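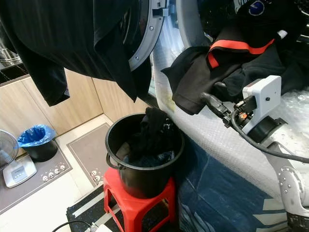 Brorndale Equipment
Home Products Laundry & Linen Service Parts Contact
Search products Go

Bosness Laundry Arm
For workplaces with one front-loader and too many people who have to feed it

The Bosness is a single-arm laundry robot for small sites: staff laundries, group homes, guesthouses, salons, anywhere the washing is done in a corner of some other room by whoever lost the argument. It takes clothes out of a front-loading washer and puts them in a container beside it. It will also do this in the other direction. It does not fold. We mention this early because the phone calls are shorter that way.

What it's good at

Wet laundry is heavy, tangled, and low to the ground, and the person emptying the drum spends most of the job bent over with one arm inside it. The Bosness takes over that part. It picks up what it can reach, pulls, and lets go over the container. If a sleeve has tied itself to a pant leg, both come out together and go into the container together, much as they would if you did it.

Dark loads are fine. Black on black in a dark drum was the subject of a long and gloomy winter here, and the release that came out in February handles it well enough that we stopped bringing only white towels to demonstrations.

The container

Any open container with a wide rim will do. Ours is sold separately and you don't need it. A plain bucket on a low plastic stool brings the rim up to a sensible height and costs less than our shipping. Mark the spot on the floor with tape so the container goes back to the same place after each load. The arm can find a container that has moved a little. One that has moved to the break room is beyond it.

What changes for your staff

Sales pages in this business like to say that people will be "freed up for higher-value tasks." At the first site we fitted, a care home with 25 residents, the staff were freed up to sort socks. They had a few words about that, and we wrote them down.

Here is what we tell managers now. Somebody still sorts, measures the detergent, checks pockets, and carries the dry things back upstairs. Somebody also has to pick up what the arm drops, and it does drop things. The bending goes away, mostly, and so does the standing around waiting for the cycle to end. What replaces it is a new kind of work, which is keeping an eye on a machine — light work, but give it to a named person and put it on the schedule. If it's everyone's job, the arm will sit there holding one T-shirt until Monday.

"I expected to resent it," says Minttu Toivonen, who runs the laundry at a guesthouse and has had a Bosness for two seasons. "I resented it for a week. Then my shoulder stopped hurting. I still empty the lint trap myself, and I'd like that noted."

Ask the people who do the washing before you order. They know which door sticks.

Specifications

Arms: 1
Weight with base: 109 lb
Power: standard wall outlet
Washer type: front-loading only
Setup visit: 2 days, included
Staff training: 3 hours, included
Folding: no

Covers

The Alipour cover set keeps lint and drips off the joints and wipes clean. Some customers make their own padding out of whatever the last delivery came in. We have seen worse ideas, and the warranty doesn't mind as long as the joints can turn and the cables have some slack.

Ordering

Send us the make of your washer, which way the door opens, and a rough sketch of the floor. We'll write back with a price and probably a question about the door.

Page updated 9/29/18

Related items
Alipour Cover Set
Vurkura Rolling Base
Bosness Container, Wide Rim
Replacement Finger Pads, Pair
Floor Tape, White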